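Daybed in a home office: will a twin mattress that is too thick cause trouble?

Posted in Furniture and Bedding by Jyoti Khurana

We are turning our small back room into an office that can also take a guest. I work in there most days, so a regular bed is out. I have been looking at a white daybed with storage underneath, the Gronley, mostly for the drawers. The room is 71 inches across at the narrow end, and the daybed would go along the long wall.

My problem is the mattress. We already own a twin that came out of my son's room. It is in good shape but thick, and I would like to use it and not buy another. The product page gives a mattress length and width but says nothing that I can find on height. The store told me "any standard twin" and would not say more than that.

Has anyone put a thick mattress on one of these? I am worried that the back will end up too low to lean against, and that the drawers will catch on the bedding. I also wonder about the floor. It is wood, and I don't want scratches from dragging the thing out every time I change the sheets.

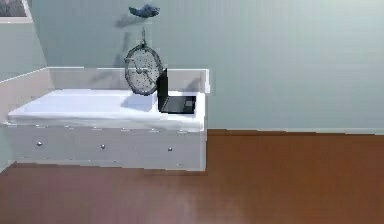 Last edited by Jyoti Khurana on 2022-07-15. Reason: added the room width

The room has one window and a closet, and the door opens inward, so I can't put the bed on the door side. My desk is staying. If a person over six feet tall would be miserable on this kind of bed, I would like to know that too, as my brother is the most likely guest.

Narendra Shakya

I have had a drawer daybed for two years, not the Gronley but close to it in size. I used a thick mattress on it at first and then changed to a thinner one. Both worked. Which one you want depends on how much you plan to sit on it.

To sleep on, the thick one was better. To sit on, it was bad. The seat was so high that my feet barely touched the floor, and the back rail came up to the small of my back and no higher. Pillows helped a little, but they slid down behind me.

Before you buy anything, take these measurements:

The height of the platform the mattress sits on, from the floor. If the store has one set up, bring a tape measure. Add the thickness of your mattress to that. A chair seat is normally about 18 inches, and anything much over 24 will feel like sitting on a counter.

The height of the back rail above the platform. Subtract your mattress from it. What is left is all the back support you get.

The space in front of the drawers. They need to come all the way out, and you need room to stand while you load them. In a narrow room this is where people get stuck. With a desk on the other side you may have to move the chair each time.

On the bedding, the drawers can catch if a blanket hangs down over the front. I tuck mine in on that side. A fitted sheet and a quilt cut for a daybed are easier than a regular comforter. A mattress that sticks out a little past the drawer front is not a problem on mine, as the handles are below it.

For the floor, put felt pads on before you load the drawers. Get the kind that are nailed or screwed in. The stick-on ones came off mine the first time I moved it. I don't drag it out to change the sheets. I lift the corner on the wall side and push the sheet under with my hand.

Your brother will have a harder time than most. A twin is 75 inches long, and with a panel at the end he can't hang his feet over. Mine fits people up to six feet without complaint.

Ruairi Purves

Just get a thinner mattress. They aren't that expensive and you can sell the old one. We did that with the Flekus and never regretted it.

Braulio Gallegos

I agree with most of what Narendra wrote, but I would keep the mattress you have and try it first. You can always replace it later. Ours was thick foam and it settled some over the first few months.

One more thing. Check how the platform is made. If it is slats, see how far apart they are and whether there is a support down the middle, because a heavy mattress plus two adults sitting on the edge is a lot of weight. We had a slat crack in April and had to order a replacement, and it took 24 days to arrive. If the box still has the hardware list in it, keep that, as they asked me for the part number.

Also measure your door and hallway before delivery. The long side panels come in one piece.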